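# Learning to sleep without the phone

28 January 2018

I have finally kicked my phone out of the bedroom, and I'm going to be insufferable about it for a whole post, so get comfy!

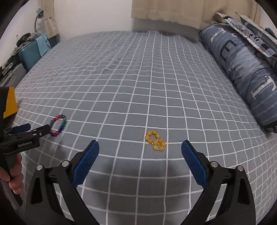
It started because I was waking up at three every night and "just checking" one thing. One thing turned into the weather, then the news, then a very long comment thread about how to clean grout. By the time I put the phone down I was wide awake and mad at strangers.

So I bought an alarm clock. A real one, a Voyle, the kind with hands and a little light on top. It ticks. I didn't think about the ticking when I ordered it, and for the first week I had it wrapped in a sweater inside the closet (it was still loud enough to get me up, so I guess that's a good review?). Then I moved it to the hallway shelf and we've been friends ever since.

The phone now lives in the kitchen, plugged in next to the toaster. The first few nights I kept reaching for it in the dark like a person patting around for glasses. After that it got easier, and I started reading again. I'm on page 328 of a fat paperback I gave up on back in June, and I still can't tell two of the brothers apart, but I'm enjoying it.

Other stuff I tried:

- A Skindix lavender pillow spray. Smells lovely, made me sneeze.
- Counting backward from 300. I got to 200 once and was so pleased with myself that I woke right up.
- Warm milk. No thank you.
- Heavier curtains, the Grundholm ones. Big yes, although hanging them took most of a Saturday and some bad language.

I still wake up at three now and then. I lie there, I listen to the fridge, and most nights I drift off again before I get bored. Next up is the squeaky floorboard by the door, if I can find where I put the screws.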